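# About Kirside Cricket Club

Kirside is an amateur cricket club with two grounds, a shared practice hall and a small office above the Urkstead pavilion. We run men's, women's, mixed and junior sides, and we play on turf when the weather allows it and on matting when it doesn't.

The club was set up by players from two works teams that had each shrunk to the point where they could no longer put out a full side. They agreed to share one ground and one set of covers, and the arrangement became permanent after the first season. The Kirside name comes from the lower field, where the first matches were played. We still use that field for juniors and second-team games.

## What we do

Our first team plays two-day matches and limited-overs cricket. The second team plays limited-overs only. The women's side has its own captain, its own fixture list and equal time on the main square. Juniors start with a soft ball and move to a hard ball when their coach and a parent both agree they are ready.

We also run an indoor program from November until the grounds reopen. It covers batting against a bowling machine, spin and seam sessions, and a wicketkeeping group that meets in the smaller bay. Indoor places are open to people who don't belong to the club, although members can book first.

Club records go back further than our present membership lists. The highest individual total for a single season is 847 runs, made on the old square before it was relaid. The scorebook is kept in the office and can be looked at on request.
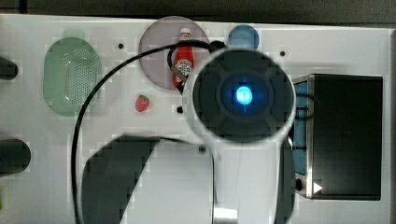 The upper ground at Urkstead has been our main home since the lease was signed with the landowner. It has a square of turf pitches, a practice strip with nets and a scoreboard that is worked by hand. The outfield slopes down toward the road end, and visiting fielders usually need an over or two to get used to it. Parking is on the grass behind the sight screen. Please don't park along the lane, as farm vehicles use it at all hours.

The lower field has an artificial pitch and no pavilion. Teams playing there change at Urkstead and walk down.

## How we are run

Kirside is owned by its members. Each adult member has one vote at the annual meeting, which is held in November after the accounts are closed. Captains are elected by their own squads. Coaches are appointed by the club and hold a current qualification for the age group they work with.

At the last count we had 1,478 members on the books, including juniors, social members and past players who keep up a reduced subscription. Some 3,000 people came through the gate last season — the figure includes the junior festival, which always brings a crowd.

Money comes from subscriptions, hall hire, match teas and sponsorship. Egilsson supplies our match balls and training kit at a discount. Prullulum sponsors the junior section and pays for the coach's travel to away games. Neither firm has a say in selection or in how the club is managed.

## Joining

New players are welcome at any point in the year. You can attend 3 practice sessions before you pay a subscription, and we have bats, pads and helmets to lend. Bring flat-soled shoes for the hall. Spikes are for outdoor turf only.

Umpires and scorers are always needed. We pay course fees for members who want to qualify — ask at the office for the form.

Match days may change at short notice. Check the fixtures page before you travel, or call the office in the morning.

Page last updated Jul 13, 2020.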